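The white table problem

I have a theory that every shared table in the world is trying to become a junk drawer, and that the whiter the table, the harder it tries. I've worked at the long white one at Forkside for two years now and I'm ready to say it in public: a big clear surface is an invitation. You put down one thing, just for a second, and by three in the afternoon it has friends.

What gets me is how ordinary it all is. A mouse, some clear plastic, a booklet, cups and bottles gathered near a plant.

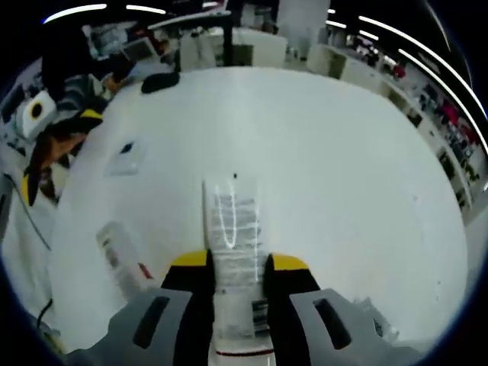
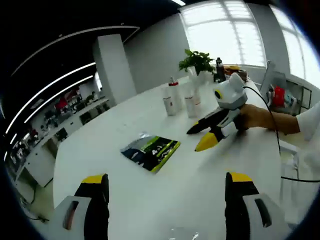
My friend Ama Quartey thinks I'm being fussy. Her position is that a table with stuff on it is a table being used, and that people who want bare surfaces should go live in a furniture showroom. She has a point! I like a cup within reach. I like a plant even more, and I'd fight anyone who tried to move one off a table in the name of tidiness. A plant lives there. It has a pot, it has a spot, it's staying.

But plastic wrapping? Come on. Clear plastic is my personal enemy, partly for the boring trash reasons and mostly because you can't see it. Paper at least has the decency to show up. A crumpled clear sleeve on a white table is practically camouflaged, so it gets to stay for days, and then somebody sets a laptop on it and it crackles and everyone looks up (me, the somebody is usually me). If I ran the world, packaging would come in orange.

Booklets are the other thing. I once let a catalog from Plumska sit by my elbow from January until the weather got warm, because throwing it out felt like a decision and leaving it felt like nothing. I never read it. I moved it every single day – left for lunch, right for typing – and I'd bet I spent more time shifting that catalog than it would've taken to read all 47 pages.

Jonatan Söderlund, who sits across from me, wants a rule: everything off the table at the end of the day, no exceptions. I can't get behind that either. I've worked in a place like that and it felt like checking out of a hotel every evening. You'd come in the next morning and have to build your whole little world again, mouse first.

So here's what I'd like instead. If it's alive, it stays. If you drink out of it, it stays until you go home, and then it goes in the sink (the sink, Jonatan, and I don't mean next to it). If it came wrapped around something else, it goes in the trash the minute you've opened the something else. And reading material gets three days, after which anyone can take it home or recycle it without asking.

Ama says she'll agree to all of it except the three days. She wants a week. I'm holding out for four.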